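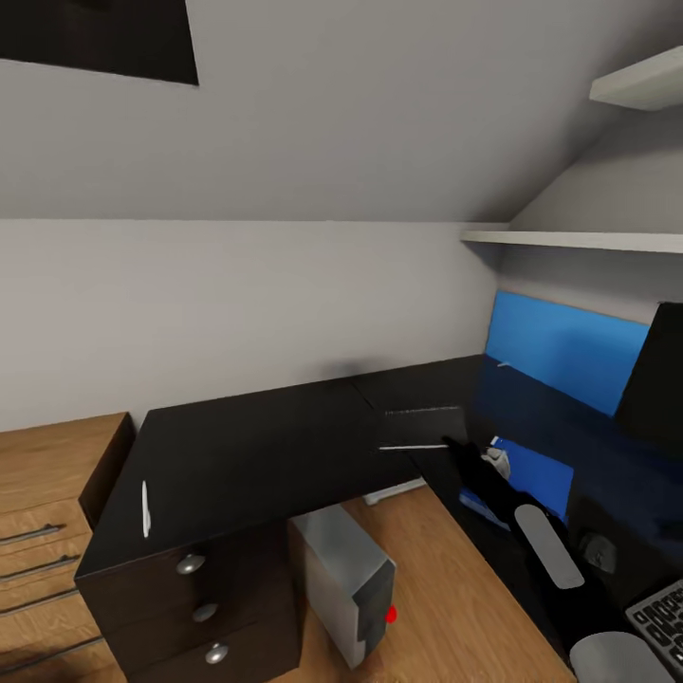
Work-from-home grants are back in Breltumcombe

6/8/18

Good news for those of us who do our jobs in slippers! The town is bringing back its home office grant, and this time 133 households can get in on it (last January it was only 90, and I missed out by a day, grr). 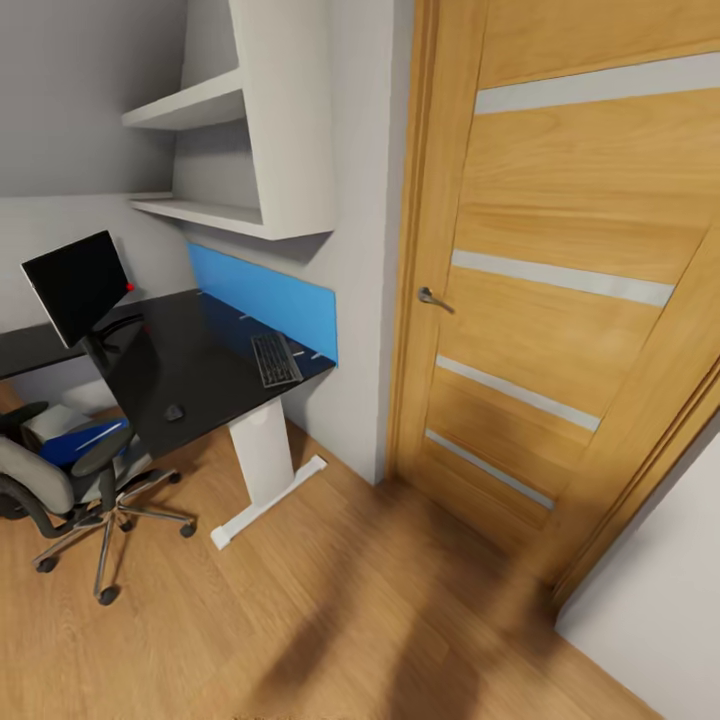 A glossy black desktop with a blue panel on the wall behind it.

You fill out a form at the Tuhiwai Street library, wait 3 weeks, and if you get a yes, Kulon Credit Union puts the money in your account. It covers furniture, lighting and internet hookup, 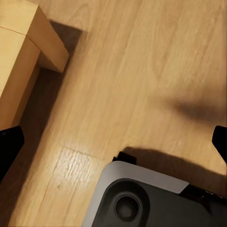
plus up to 80 dollars toward a chair, which my back is very happy about. Flevetti Office on the square is taking grant vouchers too, so I'll be over there trying out every seat they've got.
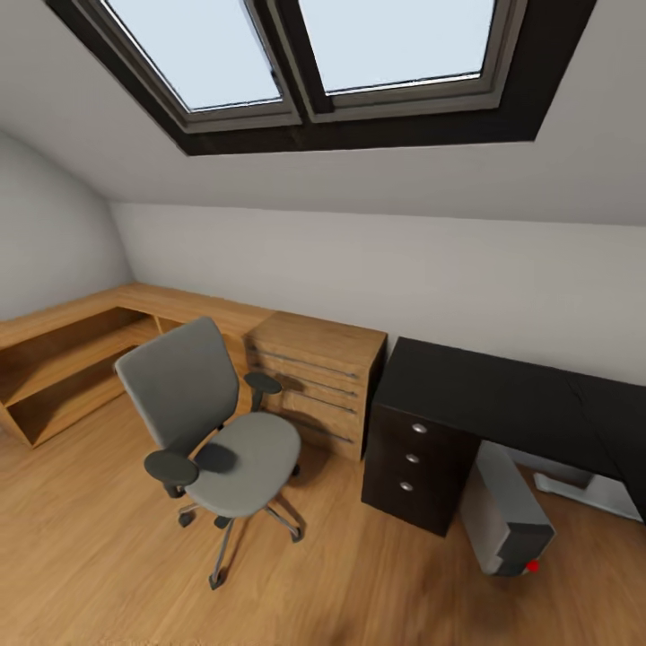 Attic room with a dark-framed skylight and wood floor.

Forms are at the front desk now. Bring a utility bill!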